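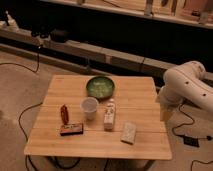

Figure 4. Tabletop used in the Woltden trials, with the arm at the right edge of the table and no object held.

5.2 Protective stops during tabletop pick-up

The failures described in Section 5.1 were failures of grasping: the arm reached an object and did not keep hold of it. A second group of failures had nothing to do with the hand. In these, the arm halted partway through a motion, reported a protective stop, and had to be cleared by the operator before the trial could go on. We treat them separately because they end a trial even when the policy has chosen a sound grasp, and because a stop under load can drop the object.

Over 3,006 trials on the Woltden table we logged 40 protective stops. All of them happened with one of the objects in the set in play, and the layouts were of the kind shown in Figure 4, with the objects spread over the tabletop and clear gaps between them. Crowding on the table therefore does not explain the stops. We had expected tall objects such as the upright cup and the bottle to cause most of the trouble, through contact during the approach. Only 6 of the 40 stops followed contact with an object.

Of the rest, 17 were raised by the elbow joint while the arm was reaching for the far side of the table, where the green bowl stands in Figure 4. The Colent controller compares measured joint torque with the torque predicted by its load model and stops the arm when the difference passes a set limit. With the arm extended, the prediction was too low. We traced this to the payload entry in the configuration file, which still gave the mass of the old hand. The current Dranex hand is heavier. Near the base the error stayed inside the limit and went unnoticed for the first weeks of data collection. At long reach it used up most of the margin, and a quick change of direction was enough to trigger a stop.

The remaining 17 stops were communication timeouts. The controller expects a fresh command every 50 ms and halts the arm if one does not arrive. Our logs show that the planning computer sent its commands on time in all of these cases, so the delay came after that point. We replaced the network switch first, with no effect. Wiggling the connectors by hand at the computer end also produced nothing. The fault was in the cable between the switch and the controller, which gave short dropouts when it was bent close to the plug. Several of the cables in the cell run loose across the carpet, and the one at fault had been laid in the same way, where it could be stepped on or pulled during resets.

Three changes were made in May. The payload entry was corrected and is now checked against a weighed value each time the hand is changed. The faulty cable was replaced, and the new one was given a strain relief at the plug. The operator's checklist now asks for a reach to each corner of the table at reduced speed before the first trial of a session. We did not raise the torque limit, although this would have removed most of the elbow stops at once. The limit is also what protects a person who leans over the table while placing objects.

Stopped trials are counted as failures in Table 3. Leaving them out changes the success rate of the Varela policy very little, and the order of the methods stays the same. One weakness of the analysis is that the controller keeps only the first error code of each stop. If a torque error and a timeout fell close together, the second would be missing from our logs, and the split between the two causes should be read with that in mind.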